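4.2 Preparación de la mesa y colocación de los recipientes

Este apartado es válido para la mesa Turia con tablero de madera de listones y bastidor de aluminio negro. Antes de empezar, retire del tablero todo objeto ajeno a la tarea.

1. Limpie el tablero con un paño seco, siguiendo la dirección de los listones.
2. Apile los recipientes blancos de plástico, encajados unos en otros, y centre la pila en el lado más alejado del operario.
3. Coloque una bandeja negra a cada lado de la pila, con la abertura hacia arriba.
4. Deje libre el resto de la superficie. 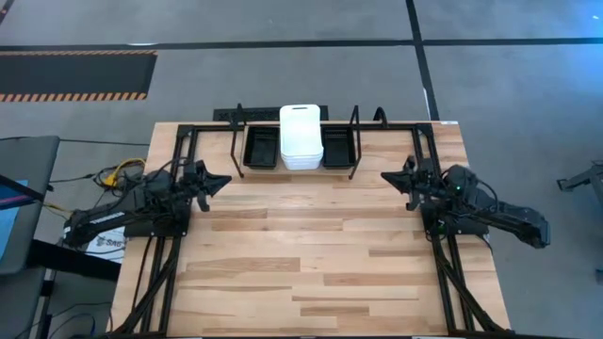 Figura 29. Pila de recipientes blancos y bandejas negras en el lado posterior del tablero.

Nota: la referencia de recambio de las bandejas es 492. Los recipientes se piden por separado con la referencia 119.

PRECAUCIÓN: no apoye recipientes sobre los largueros laterales ni sobre los cables.

4.3 Retirada de un recipiente

1. Sujete la pila por la base con una mano.
2. Tire del recipiente superior en vertical, por el reborde. No lo gire.
3. Si dos recipientes quedan adheridos, sepárelos fuera de la mesa. 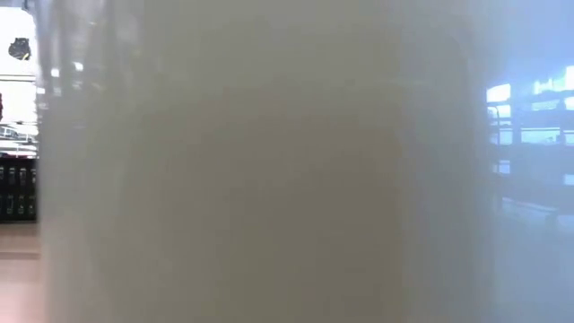
4. Compruebe que la pila sigue centrada y corrija su posición si es necesario.
5. Al terminar, vuelva a encajar los recipientes vacíos en la pila. Los que presenten grietas en el reborde deben desecharse.

Nota: para la limpieza de los recipientes, consulte la página 26.

Revisión: 15 de junio de 2021. Responsable: Seema Tripathi.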